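Cleltatia Publishes Side-by-Side Gripper Trial, Declines to Name a Winner

Test shop says vendor numbers on soft goods did not survive contact with laundry

FOR RELEASE TUESDAY

Cleltatia, an independent test shop for handling equipment, today released results from a trial of two sets of gripper fingers, the Wukano pad and the Noline pad. Both are sold for folding, packing and putting away household textiles. The company is not recommending either one yet.

The trial covered 2,343 attempts spread over four tasks: picking up a garment by a single layer, folding it, moving a cord basket by its wall, and placing the folded garment in the basket. Operators worked the grippers by hand. Each attempt was scored by a reviewer who had not run it and had not been told which pads were fitted.

"We went in doubting the brochures and we came out still doubting them," said Rongrong Tang, who ran the trial. "Both makers talk about success on cloth as if cloth were one thing. Lay a shirt flat and either pad will pick it up all day. Bunch it up and you are mostly measuring how patient the operator is."

Tang was also cautious about her own data. Around 275 attempts were thrown out over scoring disputes, most of them cases where a pad caught two layers and the fold still came out looking fine. Putting those back in as passes would move Noline ahead on folding. Counting them as failures would put Wukano ahead.

"That is too thin a margin to sell anything on," Tang said. "Anyone who quotes this report as a win for their product has skipped the part about the disputes."

Results on the basket were steadier, though the report warns against reading much into them. Only one style of woven wall was used, and a stiff plastic bin could easily reverse the order. The report also makes no claim about how either pad would do on a robot arm, where there is no human wrist to correct a poor approach.

Cleltatia plans a second round with heavier fabrics and a fixed time limit per attempt. Makers may send in new pads but may not choose the garments. The full scoring sheets, including the disputed attempts, are available on request from Cleltatia's press desk.

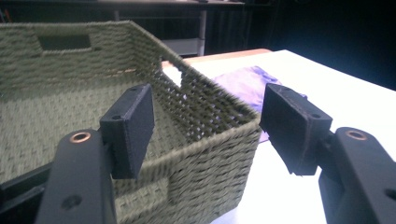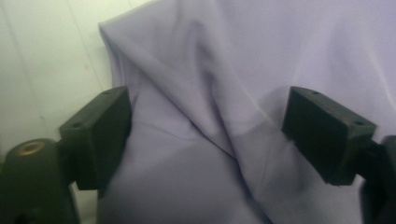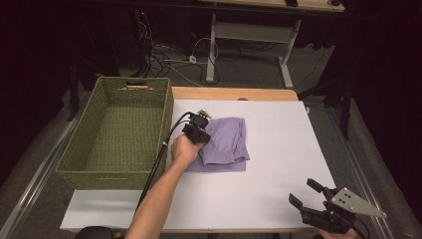

Hand-held grippers at work in the Cleltatia soft goods trial. Photos: Cleltatia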